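OK so I have become a person with opinions about plates. A thread, because Diễm Phan says I can't keep texting her about it.

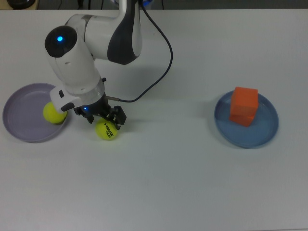

It started in July when I got rid of a whole cabinet of mugs, bowls, trays, the fondue set, all of it. What I kept was plates. Shallow round ones with a raised rim. I use them for everything now and only some of that is food!!

Keys go on a plate. Mail does NOT go on a plate (tried it, it becomes a mail mountain by Thursday). Loose batteries, yes. Garlic, yes. Tennis balls, YES, and that's the one people keep asking me about so let me get into it.

If you have ever lived with tennis balls you know they don't stay anywhere. You put one on a table and turn around to answer the door and it's under the radiator. I play with Chiến Hầu most weekends and between us we lose a ball indoors more often than on the court.

A bowl works too, sure. But a bowl is deep and things pile up in it and then you're digging. On a plate you see what you've got. The rim only has to be high enough to stop a slow roll and a slow roll is all you ever get on a decent table.

The lavender-gray one is my favorite. It has these ridges going around in circles on the flat part and I love them so much. I don't know if they were meant to do anything but I run my thumb over them every time I walk past.

The blue one is the same kind of shallow shape, more of a slate or cornflower color, and its rim is darker than the rest. Chiến says it's the better looking plate. Chiến is allowed to be wrong.

Fun thing about those two colors together: yellow-green looks AMAZING next to both. A fuzzy HEAD TEAM ball on pale purply gray is basically a spring outfit. I would wear that. I have looked for a sweater in those colors and had no luck so if you see one send it to me.

Also, white tabletop. I resisted this for years because I thought I'd see every crumb. You do see every crumb! It's great! You wipe it and then it's clean and you know it's clean. My old table was dark brown and I think it was lying to me the whole time.

Somebody asked where the plates came from. The lavender-gray one is from the thrift place on Totley, bottom shelf, behind a stack of pie tins. The blue one was Diễm's and she gave it to me when she moved, along with a lamp I'm still not sure about.

How I use them day to day, for the three of you who wanted it: one plate is for stuff I need today and the other is for stuff that has to leave the apartment. Library book receipt, the neighbor's spare key, a jar lid I owe my sister. Sunday night the leaving plate has to be empty.

The rule I break most is putting snacks on the leaving plate. I ate a clementine off it on Saturday and then panicked about where I'd put the spare key. (Coat pocket.)

Washing: warm water, dish soap, soft brush for the ridges. I do mine along with the dinner dishes and leave them on a towel. If a ball has been sitting there a while you'll get a bit of yellow fuzz in the grooves and the brush gets it right out.

Oh and for the person who asked if old tennis balls are good for anything: so many things! I cut a slit in one and it holds a dish towel on the side of the fridge. Two of them go in the dryer with my winter coat. One lives in my bag for rolling under my foot at my desk, and that one has changed my Mondays completely.

Diễm has now started doing the plate thing at her new place. She sent me a picture of one with a tape measure, a lemon and her passport on it and I have never been more proud of anybody.

Next project is the shelf by the door, where at the moment there are 19 pens and I've tested six and four of them were dead. Going to put the good ones on the... you know where this is going.

Anyway show me your plates. Not the fancy ones, the ones with weird stuff on them. I want to see weird stuff.

Edit to add, since two people asked: yes, I do still eat off plates. Different ones. Mostly.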